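Household Operations I
Course handout, Unit 4: Washing Up by Hand and Air Drying
Reading before Monday: Ekholm, chapter on cleaning and storage, from p. 173

1. What this unit covers

Last week ended with the rinse. This unit picks up at the point where a clean dish leaves the water and goes through to the moment it goes back on the shelf. In the practical test, this is where students lose most of their marks. The wash is usually fine. The dish is then stacked flat on another dish, dried with a cloth that has been on someone's shoulder, and put away damp.

Terms used below:

Rack: the wire basket that holds dishes while they dry.
Tray: the piece under the rack that catches the water.
Slot: the gap between two wires or bars that holds one plate upright.
Drain time: the time between loading the last dish and touching the first one.

2. Order of washing, short review

Glasses first, then silverware, then plates and bowls, then serving dishes, then pots and pans. Change the water when it turns cloudy or when grease shows on the surface. Scrape before you wash. A plate that goes in the water with rice on it puts rice on every plate after it.

Rinse under running water or in a second basin. Suds left on a plate dry to a dull film, and students often take this film for a worn glaze.

3. Choosing a place for the rack

The rack goes on a level surface, near the sink if there is room. If there isn't, a table is fine. Put it far enough back that nobody catches it with a hip or a sleeve. Leave a small gap at the wall so that air can move and so that plates leaning backward don't touch the paint.

On a table with a cloth, the tray matters more than it does on a counter. Check the rim of the tray for cracks before loading. A cloth under the tray should lie smooth. A fold will tip the tray and send all the water to one corner.

Verschueren recommends a rack with a sloped spout that empties into the sink. These work well where the counter allows it. The Okberg and Plavby racks in the teaching kitchen have no spout, so their trays have to be emptied by hand.

4. Loading plates

Plates stand on edge. Water runs down the face of an upright plate and off the bottom. On a plate lying flat it stays in the middle and has to evaporate, leaving a ring in hard-water areas.

Points to check:

- One plate per slot.
- Faces all turned the same way.
- A slight backward lean is fine. A plate that leans forward will slide.
- Tall plates toward the back, small ones in front, if sizes are mixed.
- Plates of the same size can follow one another, but keep their rims apart.

Two plates pressed together hold a film of water between them by surface tension. You can leave them all afternoon and the film will still be there. Look from the side before you walk away. If you can't see light between the two, move one of them over a slot.

Wire supports help with plates that won't stay up by themselves, such as those with a very shallow rim. The support should hold the lower part of the plate and leave the face open to the air.

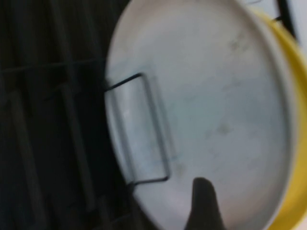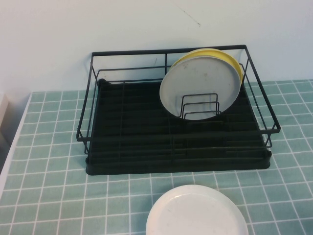

Conceição Baptista asks whether it is worth keeping plates apart by color, as her mother did, with the light ones always at one end. For drying it makes no difference. It can be useful when the dishes go back to separate shelves, and marks are easier to find on light plates, so by all means load them where you can see them. The spacing rule stays the same.

5. Bowls, cups and the rest

Bowls go in at an angle with the opening down. A bowl set fully upside down on a flat surface traps damp air. Cups go upside down on the wires, never straight on the floor of the tray, where the rims would sit in the runoff.

Silverware goes in a holder with handles down, except knives, which go point down. Wooden spoons dry better lying across the top of the rack than standing in a cup.

Cast iron is not left in the rack at all. Towel it and put it over low heat.

6. Drain time and checking

Give plates 15 minutes before you touch them. Then pick up the one at the back, which gets the least air, and run a dry finger around the foot ring. If the ring is damp, leave the whole load.

While you wait, look over the faces. A faint gray mark may be one of three things:

Water spot: wipes off with a cloth dampened with white vinegar.
Metal mark from knives and forks: needs a paste of baking soda and a soft cloth, then a full rewash.
Food residue: back in the water. Do not scratch it off with a fingernail and call the plate clean.

7. Care of the rack and tray

Empty the tray after every load. Don't let it go until it is full. Once a week, lift off the rack, wash the tray with hot soapy water and use a brush along any ridges or grooves, working in the direction they run. Slime collects there first.

Wire racks with a coating should be checked at the welds and feet. When the coating chips, rust follows and leaves brown marks on the undersides of plates. Dry the feet before putting the rack back.

For mineral scale, mix 200 ml of white vinegar with the same amount of warm water, pour it into the tray, leave it, brush, rinse.

8. Exercise for the practical session

Work in pairs. One student washes and loads, the other checks spacing from the side and keeps time. Swap after the first load. Write down which dishes were still damp at the first check and where they stood in the rack. Bring the sheet to the next class, as we will use it for the storage unit.

Filed under: Course Materials, Kitchen and Cleaning
Shared 15 times | 2 comments
Back to top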